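Equipment > Bimanual Stations > Rekska Two-Arm Station > Research Method

Rekska Two-Arm Station: Data Collection and Evaluation Method

The Rekska station is a tabletop platform for research on two-arm manipulation. It is supplied by Plukton to university and industrial laboratories that train control policies from human demonstrations. This page describes the method used to collect the Gimau demonstration set on the station and summarizes the principal result. Mechanical drawings and ordering information are provided separately.

The method addresses a narrow question. When a task involves thin, flexible packaging, does a policy learn more from additional complete demonstrations, or from short demonstrations that begin at the point where earlier attempts failed? Bags were selected for the study because they change shape whenever they are touched, and a grasp that succeeds on one attempt may be a few millimeters off on the next.

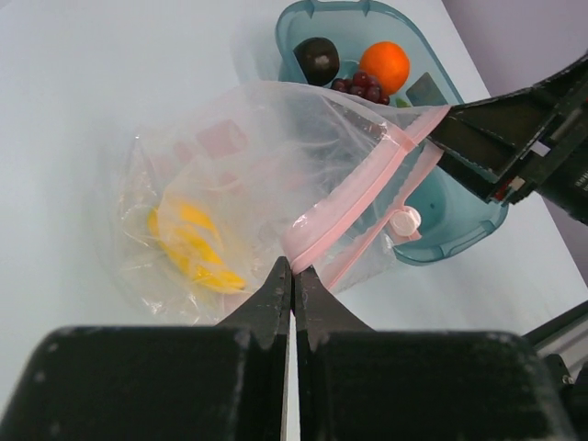 Two grippers holding a zipper bag along its pink seal, with the slider between them.

Each session begins with an operator guiding both arms through the complete task: take hold of the bag, open or close the seal, and move items between the bag and a tray. Joint positions, gripper openings and camera images are recorded together. A session is accepted only if the operator completes the task without releasing the bag by accident. The base set contains 2,010 accepted demonstrations. Ten of these were withdrawn after review because of recording gaps, leaving 2,000 for training.

A first policy is trained on the base set and run on the station under supervision. When it fails, the supervisor stops the arms, marks the moment of failure and returns the bag to a similar condition by hand. The operator then records a short correction from that point. The correction set contains 225 of these recordings. Most of them concern the seal, and a smaller share concern the transfer of items.

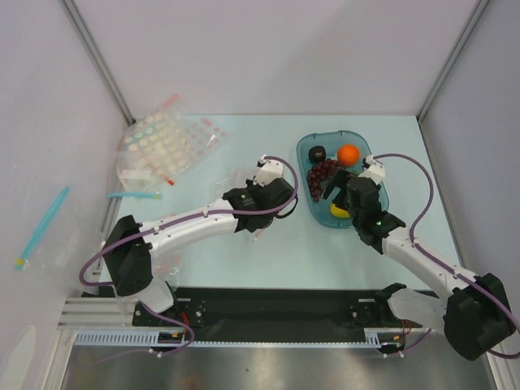
Arm coordination is recorded as part of the demonstration and is not scripted. The operator decides which arm acts and which one waits, and the policy is expected to learn that division of work from the data. A common pattern is for one gripper to be lowered into the tray among the fruit while the other is held over the open tabletop, clear of the first arm's path. The purple cables are looped along the white links, and laboratories fitting their own cables should leave similar slack. Both arms are mounted at the front of the table, and users who change this arrangement should expect to collect new data.

Evaluation consisted of 200 supervised trials for each policy. Starting positions were drawn from a fixed list prepared before training, and the same list was used for every policy. The supervisor scored each trial as complete or incomplete, with no partial credit. The policy trained with corrections completed more trials than the policy trained on the base set alone, and the largest gain was in regaining the seal after a missed grasp. Gains in placing single items were small and should not be treated as established.

Tray contents are varied between sessions so that the policy does not depend on one layout. Rounded items, clustered items and items with leaves are included in the standard object list, and laboratories may substitute similar pieces of their own. 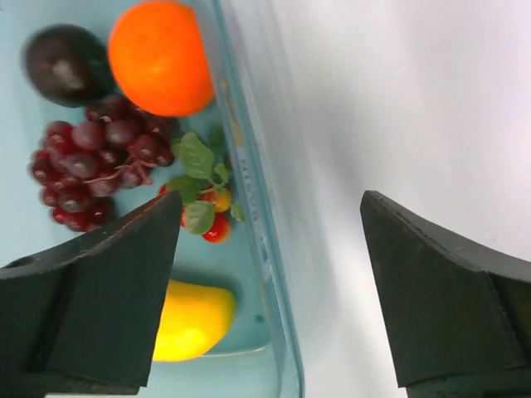

Jairo Huamán wrote after reading an early version of this page that the comparison favors corrections partly by design: "You collected them on the failures of one policy, so I would want to see them used to train a different one before I planned a budget on this result." Plukton accepts the point. A transfer test with a second policy type is being prepared at the Rivadeneyra laboratory and is scheduled to begin in November.

The Gimau set is provided to registered Rekska users with the fixed list of starting positions and the scoring sheet. Laboratories reporting their own results are asked to state the number of corrections used and whether the supervisor and the operator were the same person.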